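**Peeling paint on a bathroom ceiling - prime it or strip it all?**

posted by tovonridge, Home & Repair board

Our upstairs bathroom has no window, only a small fan that was there when we moved in. The ceiling paint has started coming off in flakes above the shower. The worst patch is maybe the size of a dinner plate, but when I pushed on the edges with a putty knife more of it came away, and now I have bare drywall paper showing in a couple of places.

The rest of the ceiling looks fine. I went to the hardware store and got two different stories. One clerk told me to scrape the loose stuff, prime, and repaint. The other said the whole ceiling has to come down to bare drywall or it will just peel again next to the patch. I already have a gallon of Hasetti ceiling paint left over from the bedroom and would like to use it if I can.

The house was built before we knew anybody here, so I can't ask what is on there now. Budget is $200 and I have one weekend.

---

**prarneck_dave_not**

Scrape and repaint. You don't have to strip it. Did mine in a Friday evening and a Saturday morning and it has held. Get a better fan though.

---

**slowcoat**

The first clerk was closer to right, but there are a few steps in between that decide whether it lasts.

Before anything, find out how old the house is. If it went up before lead paint was banned, use a lead test kit or send a chip to a lab before you scrape any more. Don't dry sand it until you know. If it comes back positive, stop and look up the rules for your state.

Assuming it's clean:

1. Scrape everything that lifts easily. Keep going outward until the knife stops getting under the edge. It's normal for the bare area to end up a lot bigger than what you started with.
2. Wash the whole ceiling, not only the bad part. Soap film and hairspray both keep paint from sticking. Rinse with clean water and give it a full day to dry with the door open.
3. Sand the edges of the sound paint so they taper down. I use 120 grit on a pole sander. Wear a mask and goggles.
4. Any torn or fuzzy drywall paper needs a sealing primer before joint compound goes near it. If you mud over raw paper it will bubble.
5. Skim the low spots, sand, and repeat if you can still feel the edge with your fingers.
6. Prime the entire ceiling with a bonding primer, then two coats of finish. 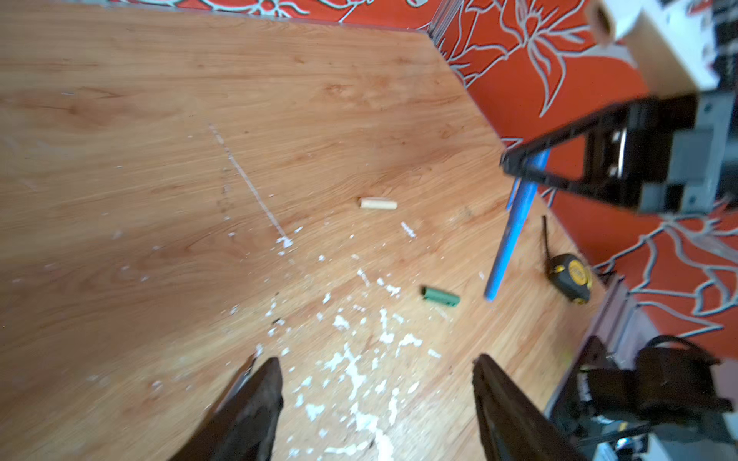

Drying time is where most of these jobs go wrong. A room without a window holds moisture a long time, and compound that looks white on top can still be damp underneath. I leave each coat overnight. That makes one weekend tight, so if you have a second shower in the house, plan on using it through the middle of the week. Paint needs longer to cure than it does to feel dry.

As for the leftover paint, check the label. Flat ceiling paint made for bedrooms usually isn't meant for steam. If yours doesn't say it can be used in bathrooms, save it for a hallway and buy a satin or semi-gloss with mildew resistance. You'll see more roller marks with the shinier finish, but it wipes clean.

You should come in well under your budget. Primer and a gallon of decent paint ran me around $90 last time, plus $8 for a roller cover and tray liner.

---

**yuan_street_tenant**

I agree with slowcoat on the prep, but want to add something about the fan, as it may be what caused this in the first place.

Hold one square of toilet paper up to the grille with the fan running. If it won't stay put, the fan is clogged, undersized, or the duct has come loose in the attic. Mine had come off completely and was blowing wet air into the insulation. The repair was a clamp and some foil tape.

If your bathroom is 40 square feet or so, a 50 CFM fan is the usual minimum. I'd go up a size with no window. Put it on a timer switch and let it run 30 minutes after every shower. Leave a gap under the door too - the fan can't pull air out if none can get in.

Do the fan before you paint. You may need to cut the opening wider for a new housing, and you don't want to do that to a finished ceiling.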